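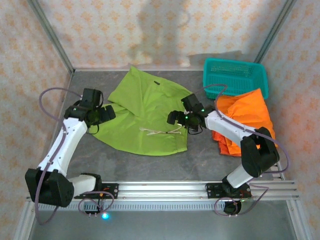
Fabric walls: small orange print on pale pink.

Dosteo Fabric Wall Starch, 700 g tub

Item 337
In stock

For people who rent, people who change their minds, and people who once removed woodchip wallpaper with a butter knife and would like never to speak of it again.

Dosteo is a ready-mixed starch paste for putting lightweight cotton on painted walls. Brush it on the wall, smooth the fabric into it, brush more over the top, go and have a sandwich. When you're tired of the pattern, wet a corner with a sponge and peel. What's left behind wipes off with warm water – on a sound, washable paint, that is. If your landlord used the chalky stuff, test a patch behind a door first.

What it likes
Plain-weave cotton, quilting cotton, old sheets, thin curtains. Small all-over prints are the kindest, as a seam that wanders a little gets lost in them. Stripes will tell on you. So will your walls, none of which are square.

What it doesn't like
Velvet, anything stretchy, anything with a rubber backing, bathrooms with no window. Red fabric should be washed before it goes anywhere near a white wall. We have had the phone calls.

Before you start
Iron the fabric. We know. Iron it anyway. Cut each length 100 mm too long and trim it with a sharp blade once it's dry. Start at the top and hold it with pushpins until the paste grabs.

Details
Base: potato starch and water, with a preservative
Color: milky when wet, clear when dry
Smell: faintly of school
Shelf life once opened: 19 days, lid on, somewhere cool
Tools: wide brush, sponge, patience (not stocked)

Goes with
Rikmont pasting brush, soft bristle
Uysal snap-off trimming knife
Elham cotton sheeting, by the yard

Customer note
"Did the spare room in May and my sister asked who my decorator was. Then she saw behind the radiator. Would buy again." – Urszula Kalinowski

Shipping and returns
Unopened tubs can come back to us in their original box. Opened tubs can't, even if you only looked. We don't ship during a hard frost – frozen paste thaws into something like cottage cheese, and it sticks about as well.

Page updated 21 Aug 2025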